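Table mat

A table mat is a flat piece of material that is laid on a table, a desk or a bench to protect the surface under it. The word is used for small mats that go under one plate, and also for large mats that cover most of the table. In some regions the large type is called a desk cover or a bench cover, and the small type a place mat.

History

Woven mats of reed and grass were used under food in many countries long before tables became common in homes. When polished furniture became popular, families needed a way to keep hot dishes away from the finish. Felt was a usual choice, often with a cloth on top of it. In the town of Brindale the felt trade was for a long time the main work in winter, and a catalog kept in the town library lists 1,418 patterns of mats and covers. The historian Roya Ansari has studied this catalog and writes that most of the patterns were never sold outside the valley.

Rubber and plastic mats came later. They were easier to clean than felt, and they did not slip so easily. The company Karamanlidis started to make rubber covers for print shops, where the workers complained that metal tools damaged the benches. Schools bought the same covers afterward for their art rooms.

Materials

Felt is soft and quiet, but it takes in liquid and keeps stains. Cork is light and stands heat well, although the corners break after some years of use. Leather is used mostly on writing desks. Rubber is heavy and lies flat, and it has a strong smell when it is new. Silicone has become common in kitchens, because it can be washed in hot water and rolled for storage. 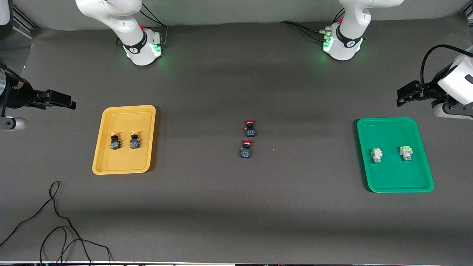 Color is chosen partly by habit. Dark mats hide marks from ink and oil, and small pale parts are easy to find on them. Light mats are preferred for sewing with dark thread. Green was for many years the traditional color in offices and card rooms, and in Brindale it is still the color which older people expect.

Size and thickness

A mat for a desk is normally cut a little smaller than the desk, so that the edge does not hang over and bend. The Binton workshop sells its covers in 2 thicknesses. The thinner one is meant for writing and the thicker one for tools. Parviz Mazandarani, who wrote a short handbook on bench work, advises to leave a new mat flat for one night before it is cut, as a mat that was rolled can change its length slightly.

Care

Felt should be brushed and not washed. Rubber and silicone are cleaned with mild soap and a soft cloth. Strong cleaning products can make rubber dry, and then it cracks. Mats should not be folded for storage. A fold in cork cannot be repaired, and a fold in rubber may stay visible for months.

Collecting

Old felt mats with printed borders are collected in a modest way. The largest known private collection belonged to Normand Sandhu and had 3,000 pieces, many of them from hotels. Part of it is shown each September in Cikgate.

See also: Tablecloth, Coaster, Desk pad, Trivet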